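Holthorpe renewed for second season, with longer episodes and a new setting

The harbour drama Holthorpe will return for a second season, its producers confirmed this month. Filming is due to begin in June, and the new run will be made by the same company, Plimisar, that produced the first.

The renewal had been expected by many viewers after the first season ended with the ferry inquiry unresolved and the lead detective off the case. Plimisar had said only that scripts were being written. It has now confirmed that those scripts have been approved and that most of the regular cast will be back.

Holthorpe follows a small police station in a fishing town of the same name, where a detective returns after a long absence to look into the sinking of a passenger ferry. The first season moved slowly through its early episodes and drew some criticism for that, but the audience grew over the second half of the run. The final episode was the most watched of the season.

The second season will pick up 144 days after the end of the first. The producers say the gap was chosen so the inquiry could be under way when the story resumes, with the town already divided over the evidence. The detective is working in a different job when the first episode opens, and the station has a new officer in charge. That part has been cast, but the name is being held back until filming starts.

Much of the new season will take place away from the harbour. The story moves inland to Magsi, a mining town that was mentioned several times in the first season but never shown. Two of the ferry's passengers had worked there, and viewers who followed the subplot about the missing payroll book will remember that the trail stopped at the Magsi rail yard. The writers have said that the payroll book will be found early in the new season, and that what is in it will cause more trouble than its disappearance did.

The town of Magsi will be built mostly on location, using a main street and a row of workers' cottages that have been dressed for the period. The rail yard will be a studio set. The harbour scenes will be filmed last, when the weather is rougher and the boats are in.

Episodes will also be longer. The first season kept to a strict broadcast hour, and the director's preferred cut of several episodes ran well past it. The new episodes have been given an extra 20 minutes each. Plimisar says the number of episodes will be smaller as a result, but it has not said how many there will be.

Fans of the sergeant and the radio operator, whose scenes together became a favourite part of the first season, will be pleased to know that both characters return. The radio operator has a larger role this time and travels to Magsi in the second episode. The harbour master does not return. The character's departure was written into the closing scenes of the first season, although some viewers took the parting at the wharf as a sign of a later comeback. The writers have now ruled that out.

The music will change as well. The first season used a small string group for nearly all of its score, with an accordion theme over the closing credits. The theme stays, in a new arrangement, but the rest of the score will be written for brass to suit the mining town. A soundtrack album from the first season is still planned and will come out before the new episodes air.

There had been talk of a feature-length special to bridge the two seasons. Plimisar has confirmed that a script for the special exists and that it was put aside when the longer episodes were approved. Some of its material, including a flashback to the ferry's last full season of service, has been moved into the new first episode.

A call for background performers will go out shortly. The production needs 1000 extras over the length of the shoot, most of them for the miners' march and the public hearing. No acting experience is required for either. People with their own work boots or period coats are asked to mention it when they apply, as are people who can play a brass instrument, whether or not they have played in public before. Children's parts for the schoolhouse scenes will be cast separately through local drama classes.
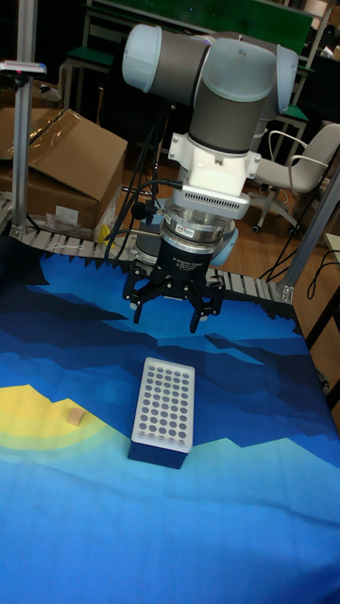
A robotic arm and gripper above a table covered with a blue landscape-patterned mat.

Holthorpe shares its time slot with Belitz, the courtroom series that finished its own run earlier in the year. The network has not said whether Belitz will be renewed. Its cast were signed for a single season, and at least part of the courthouse set has been taken down, but the show sold well overseas and a decision is still to come. If it does go ahead, the two series would most likely be shown one after the other - Holthorpe first, with Belitz taking over the slot when it ends.

No air date has been set for the second season of Holthorpe. The first season took most of a year from the start of filming to its opening night, and Plimisar says the longer episodes will need more time in editing. A short teaser is planned once the Magsi scenes have been filmed, with a full trailer to follow closer to broadcast.

In the meantime the first season will be repeated from the beginning, with two episodes shown back to back each week at 8.30 pm. The repeats will include the extended version of the finale, which adds several minutes to the inquiry scene and restores a conversation between the detective and the ferry owner's daughter. That conversation was missing from the original broadcast, and the writers say it has a bearing on what happens in Magsi.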